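4.2 Handing sorting work to the cell

Read this section before the first shift on which the Maston cell takes over part of the sorting bench. Bench staff keep their stations. Their main job becomes setting out, checking and clearing.

1. Sign on at the panel with your own number. Do not work under a colleague's.
2. Set the blocks out in a row across the table, with the black square pad lying flat.
3. Step back behind the red floor tape and press Ready.
4. Wait for the tone, then start program 94.

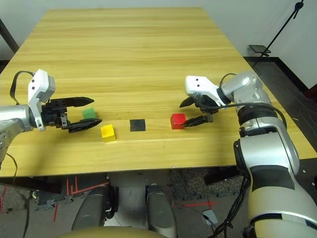 5. Stay within reach of the stop button for the whole of the first run.
6. If an arm stops part way, press Hold and call the shift lead. Do not move a block by hand while an arm is powered.
7. At the end of the run, enter any misplaced blocks on form 410.

Note: Time spent watching a run counts as bench time and is paid at the same rate. Enter it under code 105.

Caution: Keep sleeves, lanyards and loose hair clear of the gripper fingers when setting out.

Staff moving from hand sorting need two supervised shifts. Book these with Celina Sikora at Clurley, extension 1481. Rota changes for October go to Rizwan Roy.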